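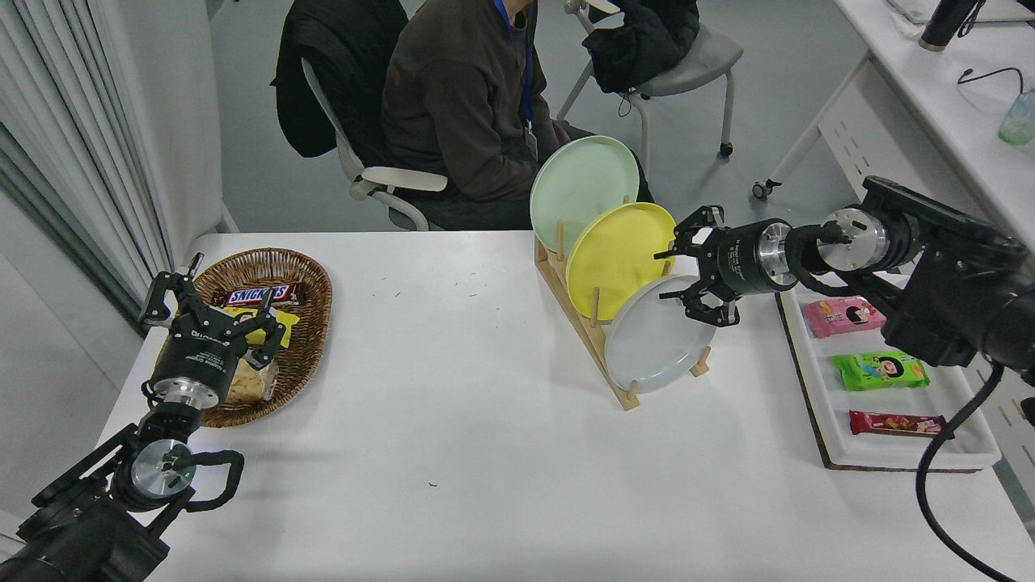 Two-arm bench, snack and plate task, Kadenthorpe Robotics Club

Reading time: 4 minutes

The club entered the table-top class of the Lisley Cup this term, and this gallery covers the bench work for it. The class asks for two arms on one table, each with its own area, working on household items that differ in shape and stiffness. Our layout has a wicker basket on the left, a dish rack with three plates in the middle and a tray on the right. The arms run on Flitico, the scheduling program written by last year's group, with this year's changes to the gripper settings.

The task is in two halves. In the first, snacks are moved from the basket to the tray, one item per pick. In the second, plates are lifted from the rack and put back. A run is limited to 300 seconds. Points are lost for a dropped item, for a plate that leaves the rack at the wrong angle, and for any contact between the arms.

Basket side. Items in the basket overlap, so the order of picking matters more than the speed. Flitico picks the item with the largest clear area first. A chocolate bar is the easy case: it is stiff, and the fingers can close on it across the short side. A clear bag is the hard case. The edge of the bag is difficult for the program to find against wicker, and the grip width cannot be set from the outline alone. We use a slow close with a force limit for all bags, which adds 6 seconds per pick.

The basket is not fixed to the table. The rules forbid tape or clamps on any container, and a finger that catches the rim on the way out will turn the whole basket. The lift was changed to a straight vertical move before any sideways travel.

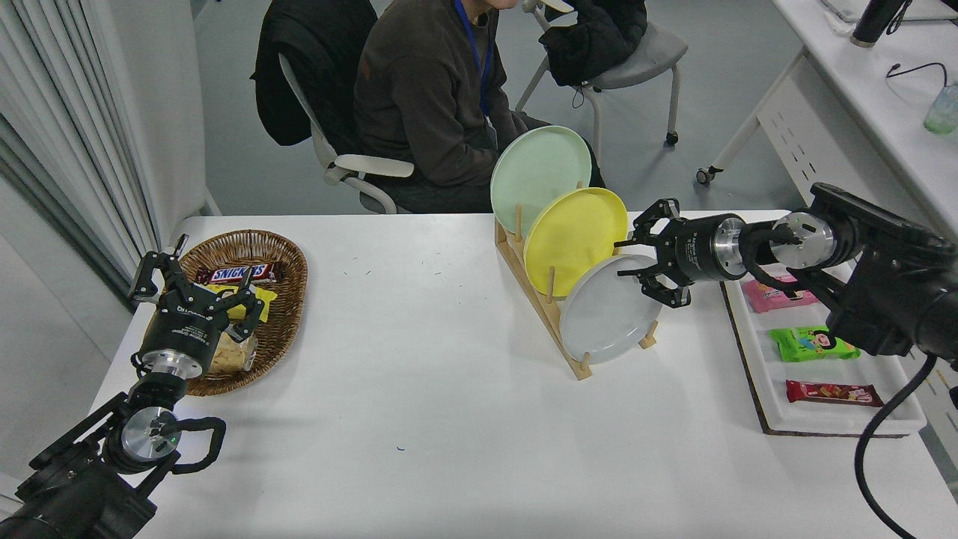

The approach height over the basket was raised twice during the term. It is now set from the rim and no longer from the table surface, so a different basket can be used without editing the file by hand. Members who have an older copy of the settings should replace it before their next session.

Rack side. The plates stand on edge between wooden dowels and the right arm comes to them from the side. The fingers must pass either side of the rim and stop before they touch the dowel. The pale grey plate at the front is always taken first, as the other two cannot be reached cleanly while it is in place. Colour is used to tell the plates apart, and the grey one gives the most trouble of the three, being close to the colour of the table top. The mint and yellow plates were found on every trial in the last set.

Grip force on the rim is a compromise. Too low and the plate swings as it clears the rack; too high and it is pushed against the next dowel. The present value was chosen by stepping through the range in small increments and keeping the lowest setting that gave no swing. It has not been tested on plates of any other thickness. 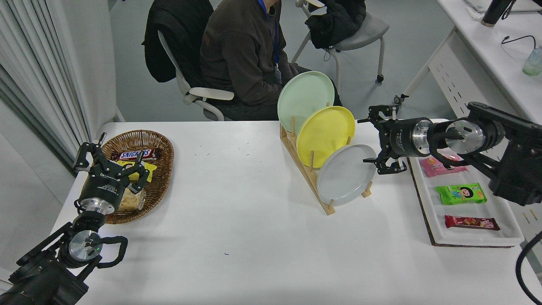 Both arms are started from their waiting positions, left over the basket and right beside the rack. The start check compares joint angles with the stored values and refuses to run if any joint is outside the limit. Most refusals this term were traced to the right arm after a change of cable routing. The cable now has more slack at the joint.

The logged set for this layout is 52 runs. Results by item, with grip settings and stop codes, are in the club's shared folder. The runs were scored with the Christodoulou sheet, which is the form used by the Cup judges, so our marks can be set against last year's without conversion.

Remaining work before the heat in May: a faster close for stiff items, a second method for finding the grey plate, and a tidy restart after a dropped packet. Bench sessions are on Thursday after lessons. Members should bring their own copy of the rules.

Related galleries
Lisley Cup: building the practice table
Gripper fingers, second version
Flitico screens and menus
Line-following class, autumn term
Cable routing on the two-arm bench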